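The Slow Return of the Raturow Canal Basin

When the last barge left the basin at Raturow, the town did not hold a ceremony. The cranes were sold, the gates were locked, and for many years the water was visible only from the upper floor of the bus station. Children who grew up two streets away could not say if it was deep or shallow. On the maps of the planning office it was a gray shape with a number, 204, and this number is still how the older employees call it.

Today the locks on three of the seven gates are gone. A path goes along the south side, narrow in some places and wide in others, and in the evening it is full of people who seem a little surprised to be there. The work is far from finished. The north side is still closed, the old grain store has no roof, and the design has been changed so many times that the first drawings look like a proposal for another city.

I visited the basin in April and again in June, and I walked it with the people who are designing it. I wanted to understand how a landscape project can live so long without being built, and what happens to the idea during the waiting.

The first drawings

The project began as a competition entry by a small office called Stimuvstead. Fedir Panasiuk was then its youngest partner. He shows me the original boards in a meeting room with a very low ceiling. They are beautiful boards. The basin is drawn as a round garden, with terraces going down to the water on all sides and a thin white bridge across the middle.

"We won because of the bridge," he says. "Then the bridge was the first thing that we lost."

It was lost because of the ground. The quay walls in Raturow stand on timber piles, and the piles are in good condition only where they have always stayed under the water. On the east side the level had been lowered during a repair, and the heads of the piles had dried and become soft. The walls could carry themselves and not much more. To support the bridge, the city would have to rebuild 100 meters of quay, and the price of this was higher than the whole budget for planting, paving and lights.

Panasiuk took two months to accept it. During this time the office tried to make the bridge lighter, then to make it float, then to move it to the west, where it would connect a parking lot with the back of a supermarket. Finally somebody in the office printed the plan without it and hung it on the wall. It stayed on the wall for a week, and people stopped complaining.

Without the bridge, the center of the basin is only water. The designers had to ask what a person does on one side of the water, when she cannot easily go to the other. The answer in the present design is that she walks around, slowly, and the path must give her reasons to continue. Every section has its own height above the water and its own kind of edge. In one place the old granite blocks go down as steps. In another place the wall is kept vertical and there is a rail, quite high, made from the same flat steel that was used for the gates.

What the walls know

Tahira Janjua joined the project in its fourth year as the engineer for the walls. She is a patient speaker and she corrected my vocabulary several times. What I called cracks were open joints. What I called damage was, in her opinion, mostly the normal life of a wall.

She had the stones surveyed one by one on the south side. Each block received a small painted mark, and in the drawings each block has its own line in a long table, with its condition and its proposed treatment. Most of the lines say the same thing: leave. She is proud of this. In the first cost plan, made by another firm, the whole south face was to be taken down and built again with new mortar.

The joints were left open in the lower part, above the usual level of the water. Small ferns grow there, and a kind of toadflax with pale purple flowers. The contractor had cleaned a test area with high pressure before anyone could stop him, and the test area is still easy to find, a clean rectangle where nothing grows. Janjua asked that it should stay as it is and not be planted artificially. She wants to see how long it takes.

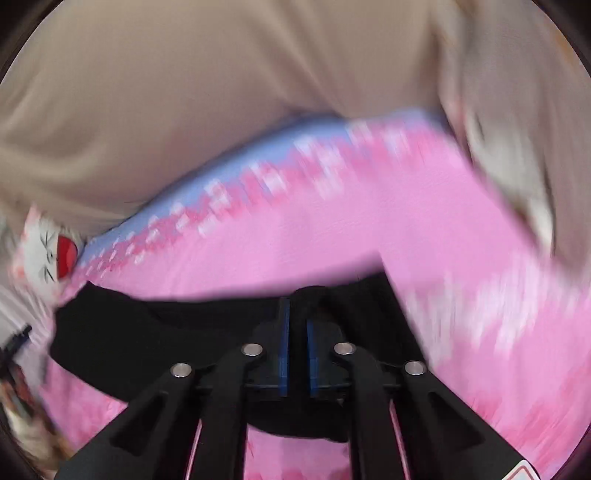
Hubert Reisinger remarks that the ferns are very nice for visitors, but that from his window on the north side he has been looking at a fence for 16 years, and he would accept any wall in any condition if he could only walk to it. He has written this to the city more than once. In his last letter he proposed that one gate on the north side should be open for the summer months, with a simple gravel surface and no furniture at all.

It is a fair wish, and it goes to the weak point of the plan. The south side was done first for the reason that it was easier to do. The land belonged to the city, the walls were stronger and the sun is better. But most of the people who live near the basin live on the north, in the long brick houses which were built for the families of the dock workers. To reach the new path they have to walk around the west end, along a road with trucks, and the sidewalk there is so narrow that two strollers cannot pass.

Panasiuk does not defend the order of the work. He says that an office like his does not choose the order, it receives it together with the money. But he has put the letter on the agenda of the design meeting, and a drawing of the gravel solution exists. I saw it, in pencil, with the gate shown open. The difficult part is the ground between the gate and the quay, where fuel was stored. The upper layer of the soil must be removed or covered, and the two possibilities have very different prices.

A field of reeds

The east end is the part of the basin that has changed the most from the competition boards. Here the wall was too weak to be used and too expensive to be rebuilt. The solution came from Prasertsri, a landscape practice that was invited only to advise on the trees. They proposed to put a bank of earth and stone in front of the wall, under the water, so that the wall would be supported from outside. On top of the bank they would plant reeds, sedge and yellow iris.

It is a simple idea and it solved several problems in one time. The wall is now held by the bank. The water coming from the streets passes through the reeds before it reaches the basin. And the pedestrians, who walk on a wooden deck at the top of the old wall, have a green field in front of them where they expected a drop.

The first season was not good. Geese ate most of the young reeds, and the iris was planted too deep and came up weak. Faraji Rugemalira, who managed the planting, put simple nets over the second planting and kept them for the whole winter. He had numbers ready for the meetings, but what convinced the city, he believes, was a warbler. It made its nest in the reeds beside the deck in the following May, and people came in the morning before work to hear it.

I was there at seven in the morning in June. There was some wind and the reeds were making more noise than the birds. A woman was drinking coffee on the deck with her shoes next to her. The trucks on the west road could be heard, but not very much.

The store without a roof

The question that nobody in the project likes to answer is the grain store. It stands in the northeast corner, four floors high, with small windows and a beautiful iron hoist on the water side. The roof was taken off after a fire. Since then a theater, a hotel and a climbing hall have been proposed for it, and each of these proposals has produced a study and a model.

The newest proposal is from a group of residents who call themselves Flellimness, after an old name for the muddy land that was here before the basin was dug. They want to leave the store open to the sky. The floors would be removed, the walls would be tied together with steel, and inside there would be a garden with a hard floor and a few birch trees, which have already seeded there without help. Kevin Ó Flaithearta drew the scheme for them without payment, on paper so large that it had to be shown on the floor.

Janjua has read it and finds the ties too thin. Panasiuk likes the birches and is worried about the hoist. The city says that it will decide after the soil question is solved, and the soil question waits for the budget in January.

In the meantime the store is used in a small way. On the outer wall there is a painted scale which shows the height of the water, and people on the south path have learned to read it from across the basin. In spring the level is high and the lowest granite step disappears. In August it comes back, covered with a thin green layer, and a sign asks visitors not to stand on it. When I was leaving, two boys were standing on the step above and discussing if the sign was also meant for them.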